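Notebook / Grippers & end effectors
Reading time: 4 min
Print | E-mail

March, afternoon into evening

Finger pads again. Staden pads on the left bench since lunch, Platon pads waiting. Same hand-held tool for both so that the arm doesn't get blamed for what the pads do. Kwame wanted to go straight to the arm. Talked him out of it, for today anyway.

Rules for myself before I forget them: small flat packets only, no boxes, no bottles. Pick, lift clear, hold, put down. A pick counts if the packet leaves the surface and stays between the pads for 8 seconds. Grabbing it twice counts as a miss. Bent corner is fine, torn foil is not.

First block went badly and it was my fault. Fingers were closing skewed, one pad landing ahead of the other, so the packet just spun out sideways. Loosened both screws on the left finger, squared it against the steel rule, tightened. Much better. Should be on the setup sheet, isn't. Hugo please add it, you have the file.

Foil is the hard one. Stiff but slippery, and once it has been crumpled a few times it behaves like a different object — there are ridges for the pads to catch on. So the numbers for old foil and new foil must not go in the same column. I did mix them in the first 30 picks. Struck those out.
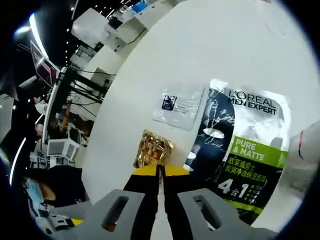 Prasanna Roy

Pads on the gold packet, tips only. The sachet and the L'Oreal mask packet are the flat ones, and flat is another problem altogether. With the foil I can come in from the front and pinch whatever sticks up. With a flat packet there is nothing to pinch until an edge lifts. Tried sliding one finger under with the other held back, works if the edge is already a bit proud, otherwise the pad just pushes it along or skates over the top.

Annelore's idea: press down near the middle, drag toward the tool, let the packet buckle, close on the buckle. Tried it 6 times on a mask packet. It does buckle. Also leaves a crease across the print, which Trustetti will not like if these are ever going in their retail trays. Ask them what they accept before we spend another evenign on it.

Camera. The wide lens is good for seeing both fingers and the room at once but distance near the tips is hard to judge on the monitor. I kept closing early. Pak-hei says correct the view in software, I say leave the raw view and learn it, because the recordings are raw anyway. Not settled. Reflections off the foil are a nuisance too, the creases flare under the strip lights and the edge disappears. Try with half the lights off.

Platon pads, short go at the end. Softer, you feel it in the trigger right away. Hold was better on the sachet, worse on foil, where the pad folds back on itself if you squeeze hard. Not enough picks to say anything. Swapping them is slow, the sleeve sticks. Need talc or somthing.

Total in the log now 469 with the struck ones included. Almost 30 of them have no pad type written in, so whoever was on the keyboard (me) fix that from the video.

Tomorrow:
— Platon full block, new foil only
— the Amoah bracket, if Kwame has finished printing it
— check left finger is square BEFORE starting
— mail to Trustetti re creases

Tool is on the charger. Spare pads in the top drawer, the open bag is the used ones, don't mix.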